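Greltar @greltar
A thread on buying a used workbench, after two months of looking at them. 1/12

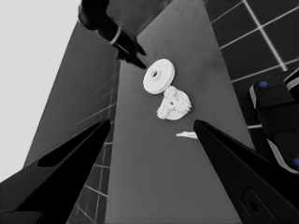

Render: Brameck

2/ I started in July with a simple list. Flat top, gray or any plain color, long enough to lay a door on, and narrow enough to get down my basement stairs. The last one ruled out most of what was for sale.

3/ Measure the stairs before you measure anything else. Mine are 25 inches wide at the turn. I knew the doorway was wider and assumed the rest was too.

4/ Prices are all over the place. A bench from a school or a shop closing down often goes for less than a new one from a big store, and it's usually heavier. People selling out of a garage tend to ask for what they paid.

5/ Bring a straightedge. Lay it corner to corner both ways and look for light under it. A dip in the middle is common. You can live with it for painting or potting plants. For gluing up frames you can't.

6/ Push on the end, not the side. Most benches feel fine from the front. If it sways end to end, ask to look at the bolts. The first one I looked at had 2 missing and the seller hadn't noticed.

7/ Ask what was spilled on it. I passed on a nice one in Buckley that smelled like solvent from across the driveway. The seller said it would air out. Maybe so, but my basement has one small window.

8/ Height matters more than I expected. Stand at it and put your palms flat. If your elbows are bent a lot, it's too high for planing or sanding. Legs can be cut down. Making them longer is a bigger job, and the blocks people put under them slip.

9/ Drawers: pull every one all the way out. Look at the runners and the back corners. I found mouse nests in one set and a very good tape measure in another (I gave it back).

10/ The one I bought is 66 inches long and came from an estate sale over in Bredel. Solid legs, ugly top, a vise that needed oil. We took the top off to get it around the turn in the stairs and put it back on the same afternoon.

11/ Still to do: sand the top, fill the old screw holes, move the outlet strip to the other side. I'm leaving the paint on the legs alone until I've tested it for lead. The kits are cheap and sold at most hardware stores.

12/ If you've put a hardboard cover on an old bench, did you screw it down or use tape? I want to be able to swap it out every year or so. Replies are open.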